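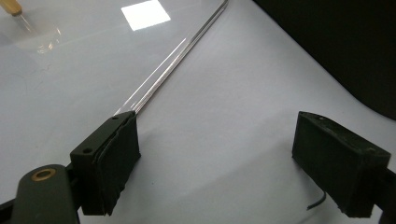 Glass rod, pale benchtop.

glassbench_kv
Refinishing the bench in the shed before winter. I do small glass repairs and want a light grey or white top so I can see chips and hairline cracks. The current idea is two-pack epoxy over MDF, sanded to 3000 and left satin. Has anyone kept a pale top clean for more than a year?

Orrin_T
Epoxy yellows. Mine is under a skylight and had shifted by June. Go with a sheet laminate and replace it when it's scratched. I paid 200 for an offcut from Lambrechts, 2560 mm long, and had enough left over for a shelf.

glassbench_kv 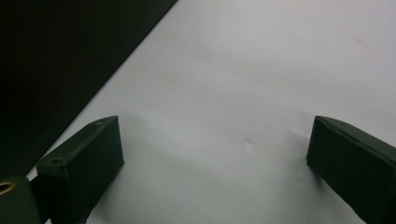 Length isn't the issue, glare is. Under a 40 W panel a gloss laminate throws a reflection right where I'm inspecting the edge, and I end up tilting everything. Satin epoxy is duller and I can recoat it myself. Yellowing I can live with if it's even.

dunmore
It won't be even. Anything you leave sitting on it shades the patch underneath. I disagree with Orrin on laminate as well — the edges lift once acetone gets into the joint. Solid surface costs more but you can sand the marks out.

Orrin_T
Only if the edges are glued badly. Mine were done with Graro contact adhesive and they get wiped down every Friday. No lifting.

dunmore
Wiped with what? Metho is a different matter to acetone.

Orrin_T
Metho, fair enough.

Kristof Van der Linden
Whichever top you pick, seal the underside too. MDF coated on one face will cup. I use Zarkon primer, two coats, colour doesn't matter. Cluvley make a matte laminate if glare is the objection, but check a sample under your own light first.

glassbench_kv
Didn't know they did a matte. Will ask for a sample and hold off on the epoxy. Is the matte harder to get marker off?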